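We had been promising ourselves a trip to the Plondis open day for years, and every August something got in the way (a wedding, a leaking roof, my sister's hip). So when the letter came round with the spring issue, I filled in the slip the same evening and put it by the front door so I couldn't forget to post it. Plondis, for anyone who hasn't come across it, is the old tannery down by the river at Proltgate, which has been turning out furniture leather for longer than most of us have been sitting on it. The yard gate opened at ten, and by five past there was already a queue for the tea urn.

Our guide for the morning was Tyson Fortin, whose grandfather started the firm under the family name before it was changed. You will still see FORTIN over the old boiler house door, in bricks of a slightly paler red. He is a lovely talker and not to be hurried. We were in his party of fifty-six to begin with, far too many for the narrow stairs, so we were split in two, and I am glad to say we stayed with Tyson.

He began in the hide store, where it is cool and rather dark and smells like the inside of a very good handbag. A hide is never the same all over, he told us. The back is firm and tight, the belly is stretchy, and the neck has creases that no amount of work will take out, and a cutter who knows his trade will put each part where it will do best.
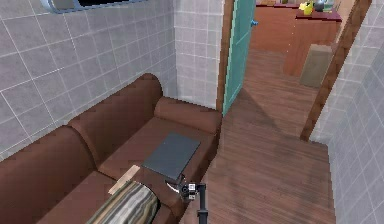

I asked him what ruins a leather seat soonest, expecting him to say children or dogs. His answer was radiators! He likes a seat to be kept well away from the heat, wiped with a barely damp cloth and otherwise left in peace. My husband, who has been polishing his father's armchair with something out of a tin since we were married, went a bit quiet at that and studied his programme.

From there we crossed the yard to the drum house. The drums were stopped for the day, which was a disappointment to the small boys in our group, though they were allowed to rap on the sides. Then up to the finishing loft, seven long benches under a north light, where Hideaki Minami was showing how colour is built up in thin coats. He came over from Tekiseo to learn one season's work and has stayed ever since. I could have watched him all afternoon. He let me try the pad on a scrap of calf and was very kind about my streaks. The piece is on my kitchen windowsill now and I am absurdly proud of it.
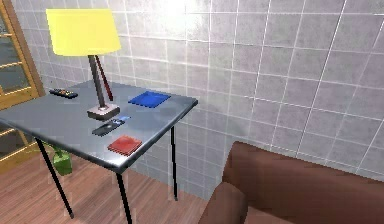
Page 5

Lunch was in the old canteen, soup and a roll or a ploughman's, and a very decent fruit cake. We shared a table with a couple who re-cover chairs in their garage and had come with a long list of questions about piping. I learnt more over that soup than I have from any number of library books, and we have swapped addresses.
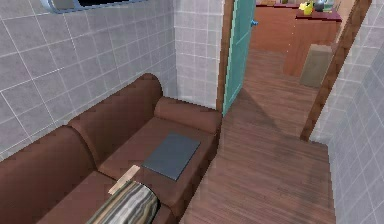

After lunch you could please yourself. There was a remnants sale in the cutting room, priced by weight, and I came away with a bag of tan offcuts for the craft group and a strip of dark green that I haven't found a use for yet. We finished with a stroll along the river path to the weir and caught the late bus home. If you are thinking of going next year, wear flat shoes for the stairs and bring change for the sale, as they don't take cards.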